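Search this site Go

October, evening

Rain until four. I stayed in and started on the sewing things, which have been in biscuit tins since we left Sedovstead. Two tins of buttons, one of snaps and hooks, and a bag of bobbins I had forgotten. Lieselotte Hollmann phoned at lunch about the hem for the Jaltance coat. I told her next week. She wants the lining replaced too and will bring fabric from Haberkorn.

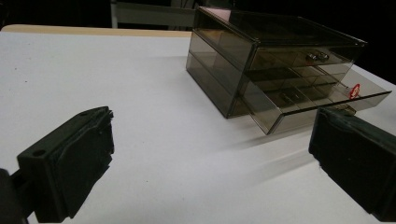
Buttons are harder to sort than thread. By color makes sense for shirts, by size for everything else. I settled on size. The small ones go in the bottom drawer of the organizer, the one split into little compartments, and the snaps can go higher up. I can see through the brown plastic well enough that I won't bother with labels. The red sticker is still on the drawer and I'll try warm water on it tomorrow.

Soup for supper. Wrote the electric bill down in the book, 76 dollars. Need needles, size 9, and more white thread. Bed by ten.

Last updated: October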